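The Owl in the Margin

What an old hand-colored bird book gets wrong, and why people still pay to look at it

2 August 2026

Rain on the roof, two lamps, a table with a felt cover. The reading room at Grunora is not much to look at. The book is.

It's a bird book, privately printed, 100 plates, all of them lithographs colored by hand. The Egilsson set, people call it, after the family press that put it out. It ran to 800 copies on paper. Most of those were broken up long ago, plates sliced out and framed for hallways and dentists. Whole sets are scarce. Grunora has one of the good ones, bought in February from an estate sale, and I got an afternoon with it.

First thing you notice is the green. Nearly every warbler has it, the same yellowy green, laid on thick at the shoulder and thinned out toward the tail. Colorists worked from a pattern plate propped up in front of them. They never saw the bird. So a mistake in the pattern went out in every copy, and a tired afternoon went out in just one.

Plate 4 is the famous one. A small owl on a pine branch, and in the margin, in pencil, a second owl. Better than the printed one, frankly. Looser. The head is turned nearly all the way around and the feet are right, which the printed feet are not. (Owls can swing the outer toe back. The printed owl has three toes forward like a chicken.) Somebody who had watched owls drew that, probably with the book open on their knees. No signature. The archive has tried to match it to letters and shopping lists from the same house, so far no luck.

You could spend a whole day on margins. A pressed fern. A tea ring on the grebe. Next to the wheatear, in brown ink, "seen, garden wall, v. cold."

The text is another matter. Long, gossipy, wrong about migration in a way that's kind of lovely. The author was sure swallows wintered in the reeds by the lake and gives two pages to arguing it, with a diagram. But when he sticks to what he saw from his own window he's very good. The note on how a wren goes into a woodpile – "backward glance, then gone" – is as sharp as anything in a modern field guide. Shorter too.

Names are a headache. Several of the Latin ones were dropped or shuffled since, and the local names came from one valley and dont travel. Vuvemska, the small museum across the river, put out a leaflet that lists the old names against the current ones. Get it before you go. It's thin and a bit smudgy but without it you'll stare at "the lesser gray churr" for ten minutes and get nowhere.

Then the question of light. Greens and reds in these plates fade, and not evenly. The hallway copies you see in antique shops have mostly gone brown, robins the color of weak coffee. The Grunora set spent its life shut, which is why the colors still jump. Each plate is shown for 2 weeks and then rested. So what you see depends on when you turn up. I got owls and the first of the ducks. I wanted the kingfisher. Didnt get the kingfisher.

A facsimile is on the way from Heditz, the print house, with the margins left in. Good call. Early proofs I saw ran a little cool, the paper too white against the old cream, but the pencil came through beautifully, down to the smear where a sleeve dragged across the owl's tail. Price not set yet. It wont be cheap.

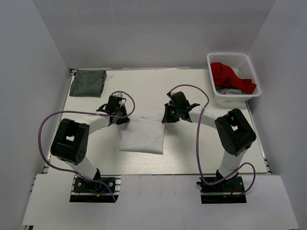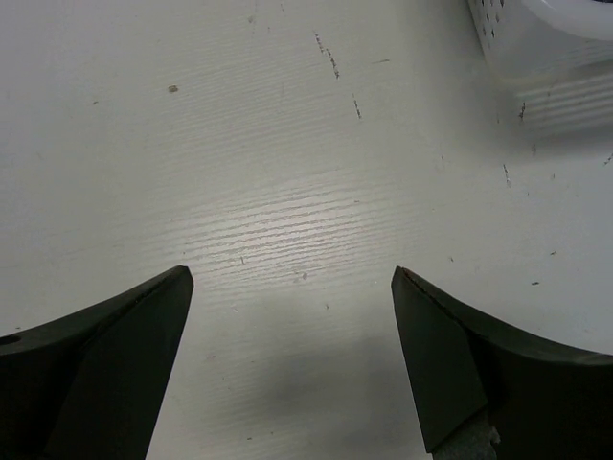 White cloth between the two arms, first picture; open gripper over the white tabletop, second.

If you go: the reading room takes visitors by appointment, pencils only, bags in the lockers. Ask for the plates by number, the old names will only confuse the desk. And ask to see the back flyleaf, where a child has drawn a goose.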